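洗濯室だより 反応染料の色移りと洗濯水の硬度について

前号でお知らせしたとおり、ブレムネス(Bremness)棟の共同洗濯室では給水系統が3月に切り替わりました。切り替え後、濃色の綿製品から淡色の衣類へ色が移ったという相談が続いたため、今号では染料の脱落と水質の関係をまとめます。執筆は設備担当のダーリーン・バージェロン、試験布の準備と測色はディネオ・ファンデルメルヴェが受け持ちました。

綿の濃色品に多く使われるのは反応染料です。反応染料は繊維のセルロースと共有結合をつくるため、結合した分は通常の洗濯でほとんど脱落しません。問題になるのは、染色時に水と反応して結合能を失った染料、いわゆる加水分解染料です。繊維の内部に物理的に残っているだけなので、洗濯液に溶け出して別の布に吸着します。染色工場のソーピング工程で除去されるはずのものですが、赤、ターコイズ、黒といった濃い色では残留量が多くなる傾向があります。

直接染料はさらに条件が厳しく、共有結合をもたず、水素結合とファンデルワールス力で繊維に留まっています。固着剤で処理された製品でも、陰イオン界面活性剤を多く含む洗剤で繰り返し洗うと固着剤の側が先に失われます。購入後しばらくは問題がなく、ある時期から色が出はじめる品は、このタイプを疑ってください。

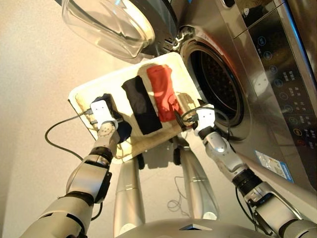

赤い布と黒い布は、同じ回に洗ってよいのですか。
濃色どうしであれば、すでに何度か水を通した品に限り、30℃以下で同じ回に洗って差し支えありません。新しい赤の綿製品は単独で洗います。黒の側に移った赤は目立ちませんが、移染そのものは起きており、次に白物と洗ったときに再び溶け出すことがあります。

硬度の影響

切り替え後の水は、以前より硬度が高くなっています。カルシウムイオンとマグネシウムイオンは陰イオン界面活性剤と結びつき、洗浄に使える界面活性剤の量を減らします。石けんを使っている場合は不溶性の金属石けんができ、繊維表面に付着します。付着した金属石けんは汚れと一緒に遊離染料も抱え込むため、すすぎで抜けにくくなり、淡色の布ではくすみとして現れます。

もう一つは電解質としての働きです。反応染料や直接染料は水溶液中で負に帯電し、綿の表面も水中では負に帯電しています。通常は両者が反発しますが、塩類の濃度が上がると反発が遮蔽され、染料は繊維に近づきやすくなります。染色工程で芒硝や食塩を加えるのと同じ原理です。水道水の硬度成分だけで染色並みの濃度になることはありませんが、二価のイオンは一価のイオンより遮蔽の効果が大きく、移染を助ける方向に働きます。塩を入れて色を止めるという家庭の方法は、遊離染料が残っている布については逆効果になり得ます。

試験の方法

測色には白綿布を用いました。洗濯液に赤の反応染料染め布と白綿布を入れ、20℃で攪拌し、すすぎを3回行った後、陰干しで乾燥させています。白綿布の汚染は、JISの汚染用グレースケールに準じた目視と、分光測色計による色差の両方で判定しました。洗剤は管理組合が備えている粉末のプラメント(Prament)と、液体のトリトゥス(Tritus)です。

目視判定では、軟水を用いた系と現在の給水を用いた系の間に、プラメントで半級の差が出ました。トリトゥスでは差が認められません。粉末のプラメントはゼオライトを水軟化剤として含みますが、低温では交換速度が遅く、攪拌の初期に硬度成分が残ります。投入前に少量のぬるま湯で分散させておくと、この差は縮まりました。色差計の数値は布の含水率による変動が大きく、今回は参考値にとどめます。

色移り防止シートについても問い合わせがありました。市販のシートの多くはカチオン化した不織布で、負に帯電した染料を静電的に捕捉します。捕捉量には上限があり、一枚で新しい濃色品の初回洗濯に対応できるとは限りません。シートが濃く染まって出てきた場合は飽和している可能性があるため、その回の淡色品は乾かさずに点検してください。乾燥機の熱がかかると、移った染料が繊維内に入り込み、除去が難しくなります。

色が移ってしまった場合

乾く前に気づいたときは、次の順で処置します。

1. 色の出た品をただちに分け、残りの衣類は水に浸したままにします。水から上げて重ねておくと、接触面で移染が進みます。

2. 弱アルカリ性洗剤を表示の標準量で溶かし、色を受けた品だけを40℃で浸します。取扱い表示の上限温度が40に満たない品は、その上限に合わせてください。毛と絹は対象外です。

3. 流水ですすぎ、かごに上げて水を切ります。濃色品と淡色品を同じかごに入れないでください。かごの内側に付いた染料が、次に入れた布へ移ることがあります。

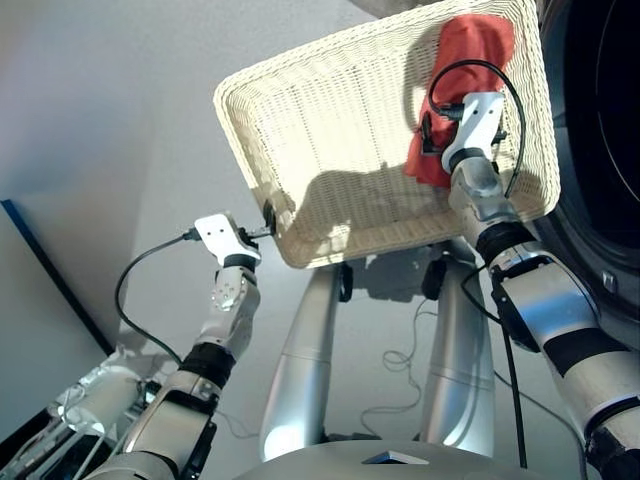

4. 色が残る白物には、酸素系漂白剤(過炭酸ナトリウム)を用います。塩素系は反応染料の分解には有効ですが、樹脂加工品では黄変が起こるため、加工の有無が不明な品には使いません。金属の付属品がある品も、酸素系を含めて漂白剤を避けてください。

5. 処置後は日陰で干します。湿った状態で直射日光に当てると、汗の成分と光の複合作用で、もとの染色部分が退色する場合があります。

保管中の移染

乾いた状態でも移染は起こります。昇華性のある分散染料で染めたポリエステルを、ポリウレタン混の白い品と密着させて保管すると、高温の時期に色が移ります。夏期は上階の収納庫の温度が上がるので、濃色のスポーツ衣料は淡色品と重ねないでください。間に無染色の綿布か、薄葉紙を挟めば足ります。

訂正

前号の硬度の記事で、単位をドイツ硬度と記した箇所がありましたが、正しくは炭酸カルシウム換算のmg/Lです。ドイツ硬度と取り違えると値が大きく変わります。1ドイツ硬度は炭酸カルシウム換算で17.8 mg/Lにあたります。ご指摘くださったヴァスコ・マリーニョさんに感謝します。

今後の予定

ムツァーリ(Mtshali)棟の洗濯室でも同じ条件で試験を行います。給水系統は共通ですが、貯水槽以降の配管が異なるため、鉄分の影響をあわせて調べます。鉄イオンは一部の染料の色相を鈍らせ、過炭酸ナトリウムの分解を早めて生地を傷めることがあります。検水の採取はマンドラ・ジュベールが担当します。

試験に使える濃色の綿布を募集しています。綿100%で、取扱い表示が残っているものに限ります。返却はできません。洗濯済みの品は、おおよその洗濯回数を紙に書いて添えてください。受け取りは各棟の受付で、ベルナルド・シモンイス宛てとしてください。

2022年7月2日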